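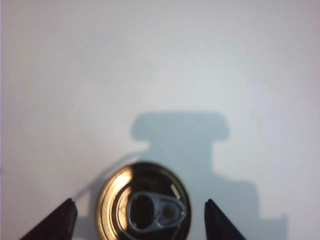

Visit to the Plorkden Manipulation Laboratory

Jan 15, 2021

Members of the Brulex technical exchange were received at the Plorkden laboratory to review its work on grasping shiny objects. The host group presented Ovano, a method that chooses a grasp from the wrist view alone.

Metal cans are a demanding case. On a gold-colored lid with raised rings, reflections shift as the wrist moves, and the shadow on a white surface can be larger and darker than any edge of the can. Ovano is trained to give little weight to both and to place the two fingers on either side of the rim before closing.

The training set holds 3,134 approaches, of which 2,000 were recorded under fixed lighting. Visitors asked whether the pull tab was used as a landmark. The group replied that it helps to center the hand but is not required.

Results were reported for 11 object types. Thin-walled cups remain the weakest group. A comparison with the Piras depth method is planned for September, and the exchange has asked to receive the test protocol beforehand.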